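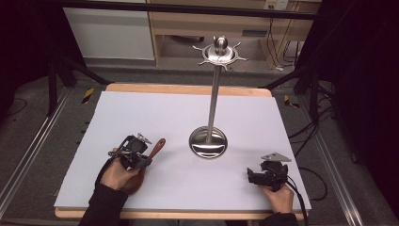
I went to the Cedarix open day expecting to be sold something, and I came home thinking mostly about spatulas.

If you've been to one of these before, you know the routine. There's coffee, there's a lanyard, there's a short talk with a graph that goes up. Then they let you wander over to the tables, and that's where I planted myself for most of the afternoon. One table had a utensil stand on it, the shiny kind with a ring of hooks up top, and a person with a gripper in each hand working with a wooden spatula. No robot doing the job at all, just somebody's own two arms - and I thought it was the best thing in the building!

Jitendra Khurana, who was showing our group of 25 around, told us the job was hanging things up and taking them down again, over and over, so a machine could learn from it later. A man behind me muttered that his kid could do that. Sure, and so could mine, but I asked for a turn (they let 4 of us try) and I was terrible. You lose your fingertips the second you pick those things up. I had to get a little hole in a handle over a little hook, and I missed three times and then knocked the whole stand sideways. Catalina Navarrete, next in line, got it on her second try and was very gracious about it.

So my opinion, for whatever it's worth, is that companies should show more of this and less of the polished stuff. The big demo at the end had music and lights and I've already forgotten half of it. What I remember is how much plain, boring, careful human work goes in at the front end. I'd like to know who does it all day, what they get paid, and whether their wrists hurt. I asked that last one and got a pretty straight answer: yes, a bit, so they swap out every two hours.

They're doing another one in February, over at the Gulcombe building. I'm going, and I've been practicing with my kitchen tongs.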